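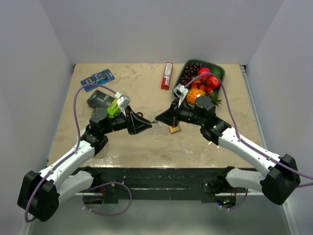

Jaltley Tabletop Sealer, Stone Finish

The Jaltley sealer is a clear liquid for kitchen tables, counters and window sills made of stone or stone tile. It goes into the surface and helps to keep out oil, coffee and red wine. The color of the table stays the same, only a little deeper on very light stones.

One bottle holds 600 ml and covers nearly 7 square meters in one coat. Old marble may drink more, so please order a second bottle for big tables.

How to use
Clean the table with warm water and let it dry for one night. Put the sealer on with a soft cloth, in small circles. After 19 minutes wipe away what is left on top - do not let it dry there, it will become sticky. Wait 60 minutes before the second coat.

Not suitable for
Wood, laminate, painted surfaces. For wood we have the Irkeo oil, and for tile joints the Minja paste.

Delivery
Orders are packed in our Lotanthorpe store. Bottles are sent with a cloth and a paper with the safety advice. Closed bottles can be returned, opened ones we can not take back.

Storage
Keep the bottle standing, away from frost and from children.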